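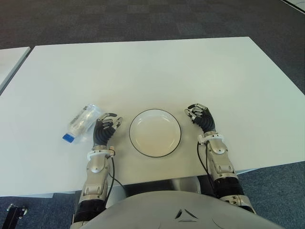
Table clearing

Table clearing is the removal of dishes, drink containers, food scraps and other items from a table after a meal or snack. It is usually followed by wiping the surface and, in some settings, by resetting the table for the next use. The work is done by diners themselves in most homes, by servers or bussers in restaurants, and by either staff or customers in cafeterias and office break rooms.

Terms

In American restaurants the work is commonly called bussing. "Clearing" is the broader word and is used for homes as well. "Stripping" a table sometimes means taking away everything, including the tablecloth, salt and pepper, and any decoration. A partial clearing between courses removes only what will not be used again.

Items

The items on a table are normally divided into those that will be washed and used again and those that will be thrown away or recycled. Plates, bowls, cups and flatware belong to the first group. Paper napkins, wrappers and single-use bottles belong to the second.

Plates are the most common reusable item. A shallow round plate has a flat base and a sloping side that keeps sauces from running off. Many plates made for cafeterias and casual dining are white with a single thin colored or black line on the rim. The line is decorative, but it also makes the plate easier to see on a white table. Plates are scraped before stacking, and plates of the same size are stacked together so that the pile stays level.

Plastic water bottles are light and tip over easily when little is left in them. A round bottle lying on its side can roll, although ribbed or faceted walls slow it down. Thin-walled bottles crumple when squeezed and often do not return to their original shape. Bottles are emptied before recycling. Whether the screw cap should be left on depends on the local program.

Order of work

Practice varies. A common order in the home is to take food back to the kitchen first, then glasses and bottles, then plates and flatware, with napkins and crumbs last. In a handbook on dining room work, Vesna Krasniqi recommends starting at the edge nearest the worker and moving inward, which avoids reaching over full dishes. Formal service in the United States traditionally removes plates from the diner's right, one or two at a time, without stacking them at the table.

Surfaces

Matte tabletops show fewer reflections than glossy ones but may hold marks from grease or coffee. White surfaces make crumbs and spills easy to find. Large rectangular tables are generally wiped from the far side toward the near side in overlapping strokes, and the crumbs are caught in a cloth or the hand at the edge.

In shared dining rooms

The Civico dining hall, which seats 142, has its users clear their own places. Dishes go to a return window and bottles to a bin beside it. Tables are wiped by staff after lunch and again at the end of the day.

See also

Busser
Dishwashing
Table setting
Tableware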